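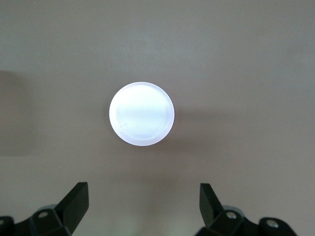

Nov 5, 2019

Finally cleared the table tonight. It had been holding 2 weeks of mail, a bike pump and the hat Debora left in August and has since accused three other people of stealing. I wiped it down and stood there admiring it like a man who has bought land.

What remains is one round white disc, maybe a lid. I have opened every cupboard and introduced it to every jar in the apartment, and it belongs to none of them. Fulvio says throw it out. Fulvio threw out the cap to his own gas tank, so I am not taking guidance there. Cinzia thinks it came with the container she lent me for the soup, which would mean I owe her a container as well – a line of inquiry I did not encourage.

The rule is that the other half shows up the morning after trash day. So the lid stays until Friday, and then we'll see who blinks.

Dinner was toast, eaten over the sink to protect the table. Called Olaia back. Still need stamps.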